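3.2. Planificación del equipamiento y distribución del presupuesto

El presupuesto inicial de la célula fue preparado en noviembre, antes de conocer con detalle las piezas que el sistema debía manipular. En aquella versión casi todo el importe se dedicaba al brazo y a la pinza, y el resto de los elementos aparecía en una sola línea de «varios». Consideramos hoy que esta forma de presupuestar es poco conveniente para un laboratorio pequeño, y en esta sección exponemos los criterios que seguimos en la segunda versión.

Para la pinza se compararon dos ofertas, una de Duveck y otra de Skemex. La primera tenía un precio de compra menor, pero no incluía el soporte de acoplamiento ni los cables, que se facturan por separado. La segunda incluía ambos y un plazo de entrega de 4 semanas. Con los accesorios sumados, la diferencia entre las dos ofertas era de 1.000 euros. Se decidió por una pinza de varios dedos, dado que el material de trabajo son cajas de cartón abiertas, con tapas y solapas de forma irregular.

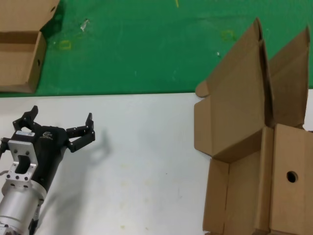
El segundo criterio se refiere al consumo de material. Las cajas de cartón se deforman con el uso y deben ser sustituidas, de modo que no es correcto tratarlas como una compra única. En el plan revisado se reservó una partida anual de 3.000 euros para consumibles, en la cual entran las cajas, las cintas de marcado y las piezas de recambio de los dedos. Las cajas se piden al distribuidor Bangash en lotes de 23 unidades, que es el pedido mínimo que acepta con el precio reducido.

También fue necesario prever el espacio. Las cajas con la tapa levantada ocupan mucha más altura que cerradas, y cuando se colocan una al lado de otra reducen los caminos posibles para el brazo. Por este motivo la superficie de la mesa se calculó con las tapas abiertas, y no según las medidas del catálogo.

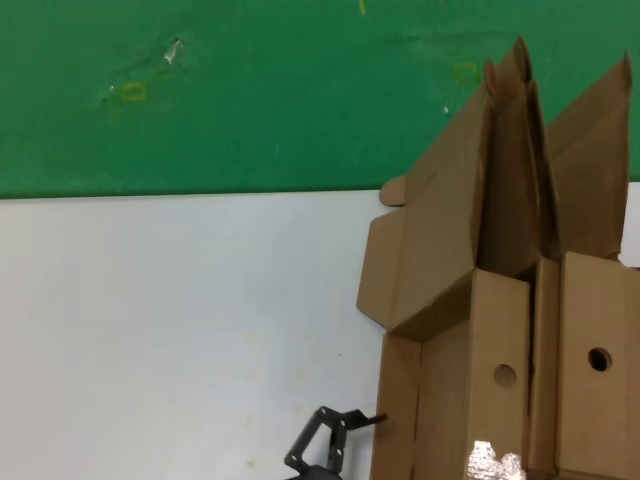 Figura 4. Pinza negra junto a las cajas de cartón abiertas, sobre la mesa blanca de trabajo.

El mantenimiento se contrató con Stollthorpe, que ofrece una revisión anual del brazo y la calibración de la pinza. El contrato no cubre los daños por colisión, y este punto nos parece importante para otros grupos que planifiquen una compra semejante: conviene pedir por escrito la lista de exclusiones antes de firmar. En nuestro caso se dejó un fondo separado para esta clase de reparaciones, el cual se revisa al cierre de cada ejercicio. Las cantidades de esta sección no incluyen impuestos ni gastos de transporte.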